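Search this site Type and hit enter

IN DEFENSE OF THE SHORT MENU

I had dinner at Salinas last week with my friend Yamila Gaete, and we got the whole menu read in under a minute. Six dishes! That's it, six, on one sheet of paper with a grease spot in the corner, and two of them were soup. Yamila had the braised greens with white beans, I had the pork shoulder, and we split a lemon tart that I'm still thinking about while I type this. I was so happy I almost hugged the waiter.

Compare that to the place out by Vadarport where my cousin had his birthday in October. I'm not going to name it (the people were nice, the parking was easy). But the menu had 157 items on it. I know because they're numbered, like paint colors. You could get pad thai, you could get a patty melt, you could get something called Tuscan nachos. I ordered number 88 or 89, I honestly couldn't tell you, and it tasted like it had spent a long time in a freezer waiting for somebody to want it.

I think a long menu is a restaurant being scared of you. It's scared you'll walk in with a kid who only eats noodles and an uncle who only eats steak, and you'll all walk out again. I get it, I have that uncle. But a kitchen only has so many burners, and every dish you add takes a little love away from the one next to it.

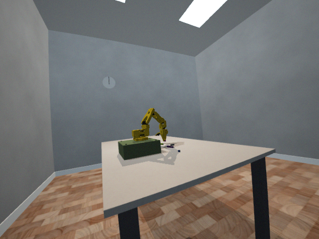

Yellow arm, green base, white table.

My friend Bok-nam Seo disagrees with me on this, loudly, and she's a better cook than I am, so I'll give her side. She grew up going to a big noisy family place where the menu ran for pages, and half the fun was the arguing. Who's getting the fish, who's getting the dumplings, can we do both (yes, always both). To her a six-item menu feels bossy, like eating at the house of someone who doesn't really want company. And she's right that some kitchens can pull it off! Patel, over by the old theater, has a menu as thick as a magazine and I've never had a bad plate there. The eggplant alone is worth the drive. So okay, there are exceptions, and I eat at one of them all the time.

Still, when Shahram Bagheri cut his lunch menu down to two sandwiches, everybody told him he was nuts. Two! One chicken, one with roasted peppers and feta. I've been eating the pepper one every chance I get, and the bread is so good now, crackly on the outside and chewy in the middle, with the oil soaking into it just enough that you need a pile of napkins. He told me he finally has time to bake it himself.

So if you run a restaurant and you're looking at page five of your own menu tonight, cross something out. Start with the nachos.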